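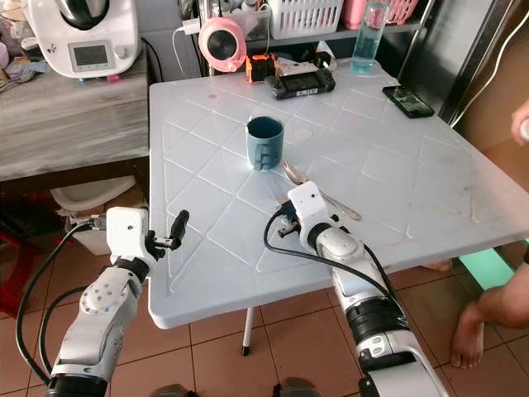
DRATDALE – Divik, the household goods supplier, will open a shared kitchen and dining room for residents of Dratdale in September. The room is intended for tenants whose own apartments have little space to cook or sit down to a meal.

Under the agreement with Mfaume, which owns the building, residents may prepare food, eat at the tables and borrow everyday items such as mugs, forks, bowls and cutting boards. Borrowed items are to be washed and returned the same evening.
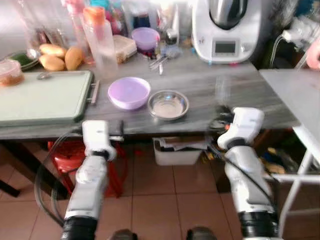 Counter space will be open to all users, and food left out must be covered or put away by 9 p.m. Fresh fruit and vegetables may be brought in at any time during opening hours.

Divik has set aside 2000 pieces of tableware for the program, of which 731 have been delivered. The remainder will be supplied through Plurkier before the opening.

Residents may register at the Mfaume front desk. Registration is free of charge and is required before first use.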